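Lists > Planari Home Bakers > Archive > 2018-10 > Thread

Re: rye starter gone flat, also flour order

2018-10-07 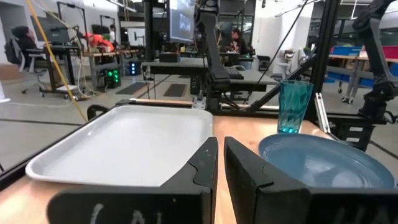

Quick one before I run out the door. Answering the starter question first, then the flour order, then I have a question of my own at the bottom.

> I have had this rye starter going since March and it was fine until I
> switched bags. Now it rises maybe a third of what it did and smells
> like nail polish remover. I feed it once a day, morning, equal parts
> flour and water. Kitchen is colder than it was. Do I throw it out or
> can it be saved? I also have no idea how much flour I signed up for
> in the group order, can someone check.

Don't throw it out. Nail polish smell = hungry. Mine did the same last winter and I nearly binned it too.

What I would do: take 50 grams of the old stuff, dump the rest (or pancakes), feed it twice a day for a week. Wholegrain rye, not the light kind. Warm water, not hot. Oven with just the light on if your kitchen is cold, but put a note on the oven door. I have cooked one starter that way and so has half this list.

If the new bag is the Pratow light rye, that could be your trouble right there. I found it slow. The Filali dark perked mine up in 2 feedings. Could be the bag and not the mill, so don't take that as gospel.

Also try it a bit stiffer. Equal parts gets soupy with some flours and then you can't tell what it's doing, it rises and falls while your at work and you come home to a puddle. Rubber band on the jar. Cheap and it works.

Flour order: the total for everybody came to 613 pounds, up from last time. You are down for one sack of dark rye and one of bread flour. Sacks are 28 pounds each this time, the mill changed sizes on us. Pickup is the side door at Fovach, same as before. Bring your own bins if you are splitting with somebody, last time there was flour all down the steps.

If you want to swap the bread flour for whole wheat tell me soon, I send the final list tonight or tomorow.

My question. Has anyone got a decent all-rye loaf out of a lidded pan? Mine comes out gummy an inch up from the bottom, every time. Baked longer, no change. Waited a full day to cut it, slightly better. Thinking too much water but the dough already feels like cement. Recipes welcome, grams please.

Gotta go, bread in the oven.

Contact the list owner | Copyright Planari Home Bakers | Back to top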